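Setting Out and Caring for a Shared Kitchen Worktop
Household guidance from Tora Residential Services

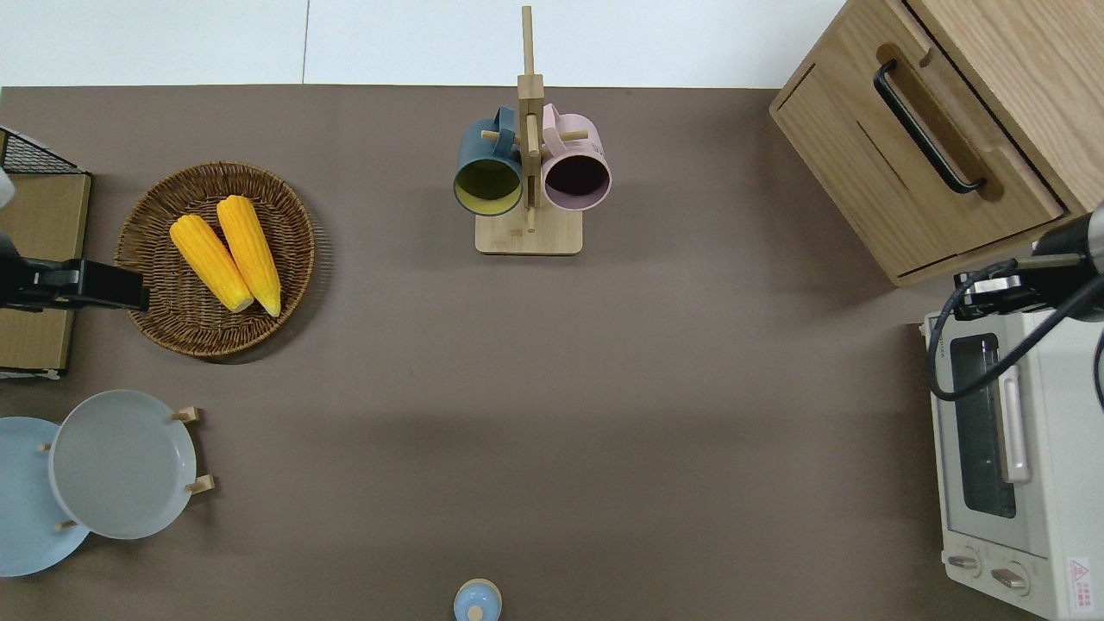
Mugs on a mug tree, plates in a wooden rack and corn in a woven basket.

This page is intended for residents of Sekumari House and Prandik Court who share a kitchen. It explains how to arrange everyday crockery and small items on the worktop, and how to look after wooden and woven storage. Please read it together with the cleaning rota for your floor.

Before you begin

Clear the worktop completely and wipe it with a soft cloth and warm soapy water. Dry it thoroughly. Wood left standing on a damp surface will mark, and a woven basket may develop mould underneath.

You will need two clean cloths, washing-up liquid, a soft brush and a small quantity of food-safe mineral oil.

Step 1. Place the mug tree

Stand the mug tree where it can be reached without leaning over the toaster oven. Check that the base sits flat and does not rock. Hang mugs in pairs on opposite sides of the post so that the weight is balanced. A single heavy mug on one side may tip a light stand.

Mugs should be dry before they are hung. Wooden pegs absorb water from wet handles and will darken in time.

Step 2. Fill the plate rack

Stand plates upright between the pegs, one to each space. Do not force a deep bowl into a space meant for a plate. If plates are put away wet, place a folded cloth beneath the rack and remove it once they have drained.

Step 3. Set out fresh food

A shallow woven basket is suitable for fruit and vegetables that will be used promptly. Corn may be left in the basket for the day on which it is to be cooked; otherwise it should be kept in the refrigerator with the husks on. Shake out crumbs and loose husk before refilling the basket.

Lidded jars should be labelled with their contents and the room number of the owner.

Step 4. Leave space near the oven

Keep baskets, cloths and wooden stands at least 19 cm from the toaster oven on all sides. Nothing may be stored on top of it, even when it is switched off.

Monthly care

Brush woven baskets with the soft brush, working along the weave. Wipe bamboo and other wooden items with a damp cloth, dry them at once, and apply a thin coat of oil — a teaspoonful is enough for a mug tree. Leave for 3 hours, then wipe away any excess.

Damaged racks and loose pegs should be reported to the Šimkus Street office, which is open on Saturday mornings for replacements.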